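Orach Open Day Set

README, September 2018

Hello, and thank you for downloading this. The set was put together during the open day at the Nedham workshop, when we ran the two-armed table (Orach, to those of us who use it) for anyone who cared to come in and watch. We had hoped for a decent turnout and were delighted to get 200 visitors through the door, quite a few of whom stayed far longer than they had planned!

The table was laid with ordinary crockery, a bowl and a couple of mugs along the back and a flowery tray on the left, and the arms worked in the space in front.

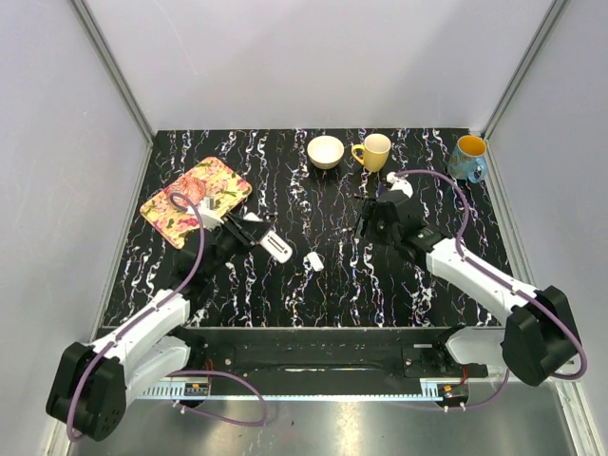

Visitors were welcome to ask for another go, and they did, so the sessions vary a good deal in length. We have kept the short ones in, as well as the ones where the operator stopped to answer a question. There are 1,017 episodes altogether, sorted into 6 folders by session. Each folder has its own notes file, typed up the same evening, so please forgive the spelling.

The question we heard most was whether the two arms ever get in each other's way. They do work very close together at times, and if that is what interests you, start with the folder called Dramgate, which has most of the close work over the middle of the table.

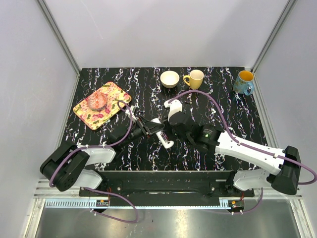 Both grippers near the centre of the table, the left one at a white object.

Known gaps: there is no sound, and the clocks on the two recording machines were never properly matched. We mean to put out a corrected version in January. Until then, the Iordache script in the tools folder will line up the files well enough for browsing.

You are free to use the set for teaching or research. If you do, a short note to the workshop would be very welcome.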